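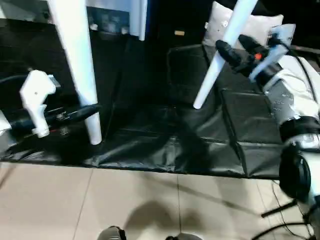 About Holldale Plumbing Training

Holldale is a small private trade school. We teach plumbing and drainage to apprentices, and we run short courses for licensed plumbers who need to keep their tickets current. Classes started in May 2009 in a leased shed on Marchuk Road, and we are still on the same site, although we have since taken over the unit next door.

The school was set up by Mirjam Zwahlen, who had spent years on commercial jobs and wanted apprentices to arrive on site already able to read a drawing and set a fall. She still teaches the drainage units. Pirmin Marti joined later from the maintenance side and looks after hot water, gas and backflow prevention.

We have 144 apprentices enrolled this year and 20 places in each intake. Most attend in one-week blocks, with the rest of their time spent working for their employer. We don't run larger groups, as everyone needs a bench and a teacher who can get to it.

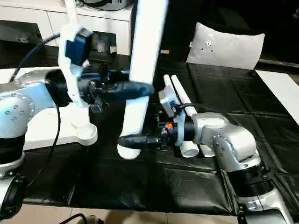
Block weeks run Monday to Friday, 7.30 am to 3.30 pm. Mornings are usually theory and afternoons are practical. Students bring their own boots, safety glasses and tape measure. Other tools are supplied, and there is a locker for each student — bring a padlock.

Short courses are held in the evenings and on some Saturdays. The backflow course is the one that fills first, so employers booking more than two people should ring the office before enrolling online. The current list of 62 short course dates is on the Courses page.

Employers receive a written report after every block. If an apprentice misses a day we call the employer that morning. Missed practical work can be made up in the catch-up week at the end of each term.

The office is at 153 Marchuk Road, next to the Cutow tile warehouse. Parking is at the rear, off the laneway. Please don't park in the Cutow bays, even after hours, as their trucks load early and late.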